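News > Press releases > Home and storage

Jutemance brings its wall hook and bag reuse service to 4000 rented homes

Programme starts in April and asks tenants to keep one hook, one bag and one small bin in each room

Jutemance, the household storage company, announces today that its Flinau programme will be offered to 4000 rented homes from April. Flinau is a simple plan for the waste and the carrier bags which gather in small rooms. Every home receives a set of adhesive wall hooks, a printed sheet with advice, and one visit by a home adviser, who helps to choose the places where the hooks will stay.

The programme was tested before in 1484 homes, mostly bedrooms, studios and small offices with carpet. Tenants in these homes told us the same complaint many times. Bags from shops and takeaways are kept for later use, they go into a drawer or behind a door, and after a few weeks the drawer does not close. At the same moment the bin in the room has no spare liner near to it, so the liner is changed late or it is not changed.

"We did not want to sell a new cupboard to people who have no place for a cupboard," said I-seul Moon, head of home products at Jutemance. "A wall has much free space at the height of the knee and the hip. If the bag hangs there, directly over the bin, the hand finds it without searching. My own mother did this with a nail in the kitchen, and I thought for many years that it was ugly. Now I am selling it."

How the programme works

The adviser and the tenant walk through the home together and select one waste point for each room. The waste point has a small bin with a liner that folds over the rim, and a hook above it, low enough to reach from a chair. One used carrier bag hangs on the hook. It can receive the clean plastic, or it can be the next liner when the bin is emptied.

Flinau has 4 short rules, and they are printed on the sheet:

Hang one bag only. The second bag goes to the kitchen.
Fold the liner fully over the rim of the bin.
Empty the bin before the contents reach the rim.
Pick up small pieces from the carpet by hand before you use the vacuum cleaner.

The last rule was added after the test. Torn pieces of thin plastic are light, and they fall beside the bin easily when a packet is opened in a hurry. On carpet they are often pushed under the furniture by the vacuum cleaner, or they block the hose.

Tenants may also mark the position of a hook with a strip of coloured tape during the visit and live with this for some days before they fix it. The Jutemance hook is sold under the name Nolero. It has a white adhesive base and is meant for light things, such as an empty or half-filled bag. It should not be used for coats or for tools. The wall must be clean and dry, and fresh paint must be left to harden for 3 weeks.

"People ask me for rules about what is beautiful, and I have none," said Na-rae Woo, who leads the team of home advisers. "I look where the rubbish is falling now. The bin goes there -- also if this is not the corner which the tenant prefers."

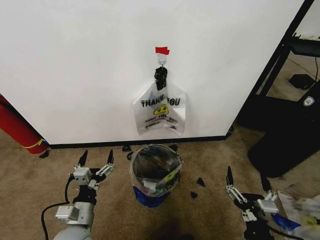 A carrier bag on a low wall hook, with a small lined bin on the carpet under it.

Partners and dates

The homes in the first stage are managed by the letting company Wi, which has agreed that tenants may use adhesive hooks on painted walls. When a tenancy ends, Wi will not charge for the mark of a hook if it is removed as written on the sheet. Visits can be booked from the beginning of April, between 9 am and 6 pm. The visit is free of charge for tenants of Wi, and the hooks can be kept.

A second sheet, for shared kitchens, is in preparation by Seung-woo Sung of the Jutemance design office. It will be sent to all participating homes when it is ready.

For interviews and samples of the hook, please write to Kyu-ri Ahn at the Jutemance press office.

Comments

Tín Lại
We were in the test. The hook over the desk bin is still up and I use it daily. The one in the hall fell two times, but the wall there is a bit rough.

marlowe_22
Does the deal with Wi cover wallpaper as well? Mine is textured and I don't want to lose my deposit over a carrier bag.

Pat in the attic flat
Rule one is the hard one. I have a bag full of bags full of bags.

Contact the press office | Copyright Jutemance, all rights reserved | Back to top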